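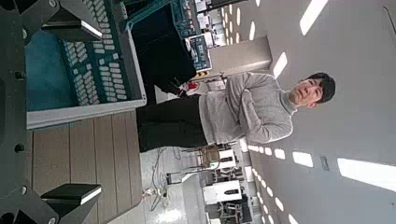

Cleltholm Fudge Kitchen
Frequently Asked Questions

Ordering

How do I place an order?
You can order through the shop page on this site or at the counter in Fatham. We don't take orders by text message or through social media. If you send us a message there we will see it eventually, but it won't hold your place in line.

Is there a minimum order?
For shipped orders, one half-pound box. At the counter you can buy a single slice.

What is the difference between a slice and a slab?
A slice is cut from the loaf when you order and weighs a quarter pound. A slab is a full pound, poured into its own pan and wrapped whole. Slabs keep longer because they have fewer cut sides.

Can I mix flavors in one box?
Yes. A half-pound box holds two slices and a one-pound box holds four, and each slice can be a different flavor. Strong flavors (peppermint, coffee, anything with orange oil) get their own layer of wax paper. They will still share a little if the box sits for a week or more, so if somebody in the house dislikes peppermint, order it separately.

Can I change my order after I've paid?
Yes, up until it's packed. Orders that come in before 10 a.m. are usually packed the same day, so write to us quickly and put your order number in the subject line.

Ingredients

What is in your fudge?
The plain vanilla is cream, butter, cane sugar, corn syrup, salt and vanilla extract. The chocolate adds unsweetened chocolate and a little cocoa. Every other flavor starts from one of those two. We don't use marshmallow creme or a powdered mix.

Why corn syrup?
A small amount keeps the sugar crystals from growing large. Without it, fudge can go sandy within a few days. We tried honey for one season and it worked well enough, but everything tasted like honey.

Is it gluten free?
None of our fudge recipes has wheat, barley or rye in it, except for the cookie crumb flavor. We make that one in the same kitchen, on the same tables, so we don't label anything gluten free. If you have celiac disease, please don't buy our fudge.

Do you have anything without dairy?
Only the Prosser Brittle, which is sugar, corn syrup, roasted peanuts, baking soda and salt. It is cooked in kettles that are also used for butter recipes. They are washed between batches, but this is a small kitchen and we can't promise there are no traces.

What about nuts?
We use peanuts, pecans and walnuts nearly every day. Please treat everything we sell as containing nuts, including the plain flavors.

Do you make a sugar-free fudge?
No. We have been asked many times and have tested several versions. The texture was never right and the sweeteners that came closest upset people's stomachs.

Flavors

Which flavors are available all year?
Vanilla, chocolate, chocolate walnut, maple pecan, penuche, peanut butter and sea salt caramel. That makes 7, and they are almost always in the case.

What is penuche?
Brown sugar fudge. The brown sugar takes the place of the white, and it cooks up with a taste close to butterscotch. There is no chocolate in it. It's softer than our other flavors and a bit grainier, as it should be.

When do the seasonal flavors come in?
Lemon and strawberry start in June. Pumpkin and apple cider start in September. Peppermint and eggnog start in November and go until they run out. We don't bring a seasonal flavor back early on request, but we will write your email on the list and let you know when the first batch is out.

Will you bring back the black licorice?
Probably not. It sold to the same few people, and the smell got into the vanilla.

Storage

How long does fudge keep?
At room temperature, in its wrapper, two weeks for slices and three for slabs. Keep it in a cupboard away from the stove. Once you've opened it, press plastic wrap directly against the cut side and put it in a container with a lid.

Should I put it in the refrigerator?
We'd rather you didn't. Refrigerators dry fudge out, and it picks up the smell of onions faster than you would think. If your kitchen gets very warm in summer, use the refrigerator but wrap it twice, and let it sit out for an hour before you eat it.

Can I freeze it?
Yes, for up to three months. Wrap each piece tightly, then put them all in a freezer bag with the air pressed out. To thaw, move the bag to the refrigerator overnight and then to the counter, and leave it closed the whole time. If you open it cold, water forms on the surface and the outside goes sticky. This applies to fudge only. Brittle should not be frozen.

My fudge has white spots. Is it still good?
Dry, pale spots are usually sugar that has come to the surface as the fudge dried out. It's safe to eat, although it will be crumbly. If the spots are fuzzy or the fudge smells sour, throw it away and send us a note with the batch number from the bottom of the box.

The brittle has gone sticky. What happened?
Moisture in the air. Keep the tin closed and don't store brittle in the same container as fudge. You can dry it out somewhat on a baking sheet in a 200 degree oven — 5 minutes is plenty — and then let it cool completely before it goes back in the tin.

Shipping

Where do you ship?
Anywhere in the United States. We don't ship to other countries.

How is it packed?
Boxes are wrapped in paper and set snugly in a corrugated carton. From May through September we add an insulated liner and a cold pack, and there is a small charge for those at checkout. The cold pack will most likely be soft by the time it reaches you. If the fudge is soft too, leave it in a cool room for a few hours before cutting it.

Can I choose a delivery date?
You can choose the date we ship, and we'll do our best to match it. We can't guarantee the day it arrives. For birthdays and weddings, leave a few extra days. The fudge will be fine.

Do you include the receipt with gifts?
No prices go in any package. There is a box at checkout for a gift message, which we write out by hand on a plain card. Please keep it short enough to fit.

What if it arrives damaged?
Keep the carton and write to us within a week, with a photo if you can. We'll send a replacement or refund you, whichever you want. A slice that has broken in two isn't something we replace, but a crushed box is.

Weddings and large orders

Do you make favors?
Yes. A favor is one small square of fudge, wrapped and tied, in your choice of two flavors per order. You can supply your own tags if they have a hole punched in them already. We don't tie on tags that need to be cut or folded.

How much notice do you need?
Three weeks for anything over ten pounds, and six weeks if you want it in December. Large orders need a deposit of half the total. The deposit can be moved to a new date once, but it isn't refundable after we have started cooking.

Do you sell wholesale?
We supply a few shops, including Hostside Farm Market, which carries the slabs and the brittle. We aren't taking new wholesale accounts right now. If you'd like to be told when that changes, email us with the name of your store and the town it's in.

Visiting

Where are you?
87 Mill Street in Fatham, on the corner across from the feed store. There is parking behind the building, and the back door has a ramp.

Can we watch the fudge being made?
The kitchen can be seen from the counter through a window. We cook most mornings and are usually finished by noon, so come early. We don't give tours — the kettles are hot and the floor space is tight.

Are samples free?
Yes. Ask at the counter and we'll cut you a piece of anything in the case. Brittle samples depend on whether there are broken ends that day.

Do you take credit cards?
Yes, for any amount. Gift certificates are sold at the counter only and can't be used on the website yet.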